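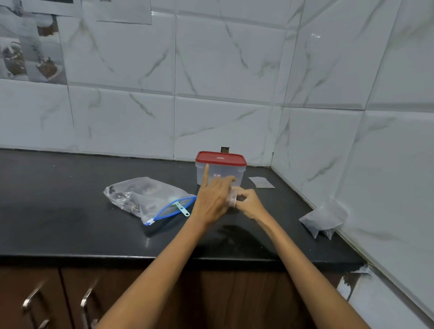

Container with red snap-on lid and a zipper bag on a black granite counter, tiled wall behind.

Dunard Pantry Notes

README, November revision

Welcome, and thank you for opening the readme before the folders. Dunard Pantry Notes is a collection of pictures and written notes on how people put dry food away at home: what it gets moved into, what it gets moved out of, and what happens to the bags, lids, clips and labels along the way. It holds 3,903 pictures from 132 put-away sessions in 27 home kitchens, and every session has a short note written by someone who was in the kitchen when it happened.

I started it with Cormac Ó Ceallaigh after a long argument over whether raisins keep better in a zipper bag or a tub. We still disagree (I'm for the tub), and you won't find the answer in here, but you will find a great many bags and a great many tubs!

What's in the folders

pictures/ has one subfolder per session, named with the kitchen code and a session letter.

notes/ has one plain text file per session, same name as the picture folder. Most are a paragraph or two. A few run on for pages, usually when the cook had opinions about flour.

items.csv is the list of containers, bags, lids and foods, one row for each item in each session.

kitchens.csv gives the counter surface, the wall surface behind it and the kind of storage, which can be cabinet, shelf, drawer or walk-in.

wordlist.txt is the vocabulary, and please do read it before you search for anything.

The columns in items.csv

session: matches the folder name.

item_kind: container, bag, jar, tin, lid, clip, label, food or other. A lid gets its own row even when it's sitting on its container, which annoyed me at first and has turned out to be very handy, as lids wander off so often.

body: clear, translucent, opaque or unsure. "Clear" means you could read a recipe card through it. "Translucent" means you can see that something is in there and perhaps what color it is. The line between the two is soft and we argued over it plenty.

lid_color and closure: closure can be snap, screw, zipper, slider, press, tie or none. Bags with a zipper track and a slider tab are entered as slider.

sticker: yes or no, with anything readable typed into sticker_text just as it's seen. If only a couple of letters can be read, only those letters go in. We don't fill out the rest from memory, even when we know the brand perfectly well.

fill: empty, nearly empty, part, full or unsure. A thin layer at the bottom of a translucent box is easy to miss, so there are more "unsure" rows here than anywhere else.

food: a plain name, or "dark pieces", "pale powder" and so on when the picture alone doesn't settle it. Please don't read "dark pieces" as chocolate. Sometimes it's chocolate and sometimes it's prunes, and the session note may tell you which. If the note doesn't say, neither can we.

How the sessions were written up

People did their ordinary putting away, mostly on shopping day, and wrote the note the same evening. We asked them to use their own words and leave the kitchen the way it usually is, so expect mail on the counter, half-peeled labels and the odd mug. Spelling in the notes has been left alone. If somebody calls the thing a canister in the first line and a tub in the third, both words stay, and wordlist.txt ties them together.

Deirdre Cronin went through the whole items list and evened out the kinds and closures. Before her pass we had eleven ways of writing "press-on lid". Anything she changed is marked in the last column, edited_by, with her initials.

Things to watch out for

Granite and glossy tile are overrepresented. Several of the Neltmont kitchens have counters of that sort, and they sent in more sessions than the rest.

Small clear bits of plastic (seals, film, torn corners, tape) are entered as "other" with a short remark. They're hard to tell apart and we've kept the remarks modest.

A picture shows one moment of the job. If you want to know what went into which container, go by the note.

Spices are thin on the ground. Cormac has promised a round of them and I will believe it when I smell it.

Fixed in this revision

The Costello sessions had two folders swapped, and they are now the right way around. In kitchens.csv, "stone" has been split into "granite" and "other stone" wherever the owners could tell us. We also took out a run of duplicate pictures, 200 in all, most of them of the same cereal box, and the total near the top of this page is the count after that cleanup.

Using it

You may use the collection for teaching, research, or sorting out your own shelves, as long as you credit Dunard Pantry Notes and pass this readme along with any copy. Please don't try to work out whose kitchen is whose.

Corrections are very welcome, including tiny ones. Send the session name, the row and what you think it should say, and put "pantry" in the subject so it doesn't get lost in my other mail. I go through them on Thursday evenings with a pot of tea. Larger questions about the Skandberg kitchens, where the walk-ins are, should go to Cormac, who wrote up most of those himself and remembers every shelf.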